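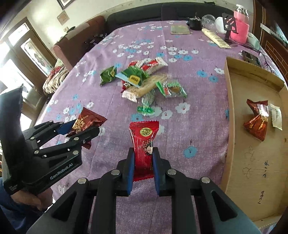

Week 3 Handout: Comparing Hand-Held Grippers on Small Wrapped Things

Read before the lab. Bring your log sheet.

Last time I promised we'd get out of rigid blocks and into stuff that crinkles, so this week is candy and snack packets. I love this lab. It's the one where everybody's nice clean opinions about grippers from the first two weeks fall apart, mine included, and I've been doing this a while.

What we're comparing

You'll be working with two setups. The first is the plain hand-held gripper with the blue pads, two linkage arms, one pad on each side of the object. The second is the Starby arm with its stock jaws, which most of you met in week 2. You'll run the same packets through both and fill in the same columns, and then we argue about it.

Please do the hand-held part first. Your hand learns what a good pinch feels like, and then when you go to set the closing distance on the Starby you have some idea what you're asking for. Groups that start with the arm tend to pick a number, watch a packet shoot out sideways, and pick another number (fun to watch, slow to grade).

Where to put the pads

A flat packet gives you three choices, more or less.

Across the width, packet standing up. One pad on the left side, one on the right, crimped ends at top and bottom. It's what the near gripper is doing with the red packet. I like this one for moving things into a tray, and you can see both ends the whole time, so you notice if it starts to tilt.

On the faces. More pad touching more wrapper, so it feels safer, but you need room to get a jaw underneath. In a pile you usually don't have that room.

By a crimp. Try it, sure. The crimp is thin and stiff and the rest of the packet is neither, so the weight swings around under the pads. Write down how far it swings.

Twisted wrappers are their own problem. If you pinch the twist, you're holding wrapper and the candy hangs wherever it wants. Go for the middle.

And then there's the long snack stick. Grab it near one end and it'll pivot on you. Grab it at the middle and you may have to clear whatever is lying across or beside it first. Log the clearing move as its own attempt, please! I had a group last December fold all the clearing into one line and we couldn't compare their times with anybody's.

A word on soft surfaces

We run this lab on cloth, and I get asked every term if we can switch to the bench top. No. Cloth bunches. When the jaws come in low they can catch a fold and pinch it along with the packet, and I want you to see that in your data. If there's a crease near the object, note it. If you got a bit of cloth in the jaws, the attempt counts as a failure even if the packet came up too.

Printed cloth also matters for the camera part. Flowers in several places, white and blue, with colored wrappers lying on top of them: it's a much harder background than a gray mat. The Pladham controller software lets you look at the wrist view while you work, so have one person watch that and call out when the packet gets hard to pick out. Shiny wrappers throw bright spots too. Tilt the packet a little and watch the spot slide.

Two people at once

For the last part, two of you work the same pile with a gripper each. Agree on sides before you start. Come in from different directions, keep your linkages clear of the other person's (those arms spread wider than you think when the jaws open), and talk. "Taking the green one" is plenty.

What to log

Packet color and kind
Pad position: sides, faces, crimp, middle
Attempts before a clean lift
Anything touched or dragged along with it
Where it landed in the tray

The shared sheet from earlier sections has 1,076 attempts in it, and 460 of those were done by hand. You're welcome to use them in your write-up, but keep them in a separate table from yours. Also, 53 rows have no pad position filled in. Skip those. Don't guess.

Questions to chew on for the write-up

Did you squeeze harder on the packets you couldn't see well? Lots of people do, and the pads leave a dent you can sometimes spot afterward.

Which packet did you leave for last, and was it the hardest one or only the most annoying one?

If you could change one thing on the Starby jaws after using the hand-held, what would it be? Pad shape, pad width, opening, speed, whatever. One thing, and tell me which rows in your log made you pick it.

Write-ups are due June 30, 2026, two pages, log sheet attached. The Pruralard reading on compliant pads is optional, but the section on edge contact will help with the second table.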